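# Wanted: people to ride the Arruda ferry and tell us if it's worth it

Every brochure says the river trip from Pradden to Amimby is unforgettable. We have our doubts, and we'd like a few travelers with no stake in it to check before Pillis Guides prints another word.

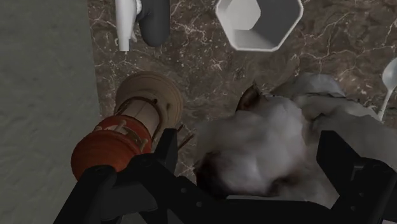

The ticket is $49 round trip and we cover it. Lunch on board is supposedly included, but bring a sandwich. The boat is listed to leave Amimby for the ride back at 1545. Write down when it really does.

You'll need:

- a free day in February
- shoes for a steep landing
- the nerve to say a famous view is dull, if it is

Afterward you fill out a form and send us 5 paragraphs in plain words. No "hidden gems," please. We pay $79 for a finished report - late ones get the fare back and nothing else.

If you work for a tour company, or your cousin does, skip this one. Everybody else can write to the Pillis desk in Pradden and tell us about a trip that let you down.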